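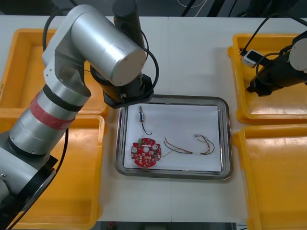
How to Write a First Message That Gets a Reply

Updated August 2025

I've been helping friends with their dating profiles for years now, and the question I hear more than any other is what on earth to say first. So pour yourself something nice and let's go through it together!

Step 1. Read the whole profile
Yes, the whole thing, even the bit about hiking. Pick one detail you'd really like to hear more about (a dish they cook, a town they miss, the name of the dog).

Step 2. Ask one question about it
Just the one. "How did you end up learning the accordion?" is plenty. Five questions in a row feels like a job interview, and I say that as someone who used to do it all the time.

Step 3. Add a little of yourself
A sentence is fine. If they love soup, tell them about the pot you burned last winter.

Step 4. Keep it short
I aim for almost 80 words, hello and name included. Read it out loud before you send it – if you run out of breath, trim it.

Step 5. Wait
Give it 7 days before you write again, and make that second note a light one. No answer after that? Wish them well and say hello to somebody new.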